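Are "archival" plastic storage boxes worth the extra money for seed packets and loose beads?

Posted in Home Storage & Hobbies, 16 August 2025

pichler_basement

I have more than 700 small things to sort: glass beads, sewing machine feet, snaps, and a pile of seed packets from the last few summers. Everything lives in zip bags in a drawer and I'm sick of digging.

The craft store near me carries two kinds of box. One is a plain plastic organizer. The other is from Holtar, looks the same to my eye, costs almost four times as much, and says "archival quality, moisture guard" on the sleeve. The clerk told me the cheap plastic gives off fumes that ruin seeds and dull the finish on beads. Is that true, or is it something they say to sell the expensive one? I don't mind paying if there's a reason.

Also, does tinted plastic do anything for seeds, or is that just a color?

Horeck Flats

I'd want to see the clerk's evidence. "Archival" is not a word that anyone polices on a craft box. It means something when a supplier to museums tells you which plastic they used and how it was tested. On a cardboard sleeve it means the marketing person liked it. Turn the box over and look for the resin code. If both boxes are marked 5, they're both polypropylene and you can go home with the cheap one.

There is a small true thing buried in the sales pitch. Soft, bendy vinyl can get sticky over the years and I would keep it away from painted or coated beads. You can usually smell it. A hard box with a hinged lid is seldom made of that.

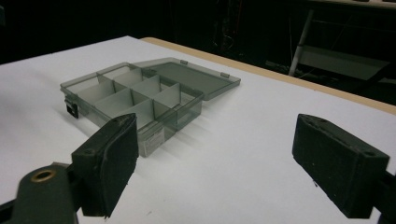

Smoky-gray organizer with the lid folded back.

As for tint, a gray see-through box still lets light in. If you want seeds kept dark, put the box in a closet. Dry and cool matters far more than what the box is made of, and no hinged lid I've ever owned was airtight, whatever the sleeve says. Mine go in a glass jar with a rubber seal and a packet of silica gel, and onions saved that way still lose heart after a year or two because onions do that.

The one thing I would pay for is the hinge. Cheap ones are often just a thin strip of the same plastic and they split. Open and close it in the store a few times – if it goes white along the fold, put it back. Check the dividers too. If they don't reach the lid, seed beads will travel between compartments the first time you tip it.

umeckgarden

I have the Holtar and I love it!! Had it since spring and my seeds are all fine.

Horeck Flats

Fine compared to what, though? Seeds that sat in a paper envelope since spring would be fine too. If you have a packet split between the Holtar and a plain box, sow 11 from each on a damp paper towel and tell us what comes up. It still wouldn't prove much with so few, but it would be more than the sleeve offers.

pichler_basement

Went back and looked. Both say 5 on the bottom. Bought two of the plain ones and I'm putting the seeds in a jar. The clerk was not thrilled with me.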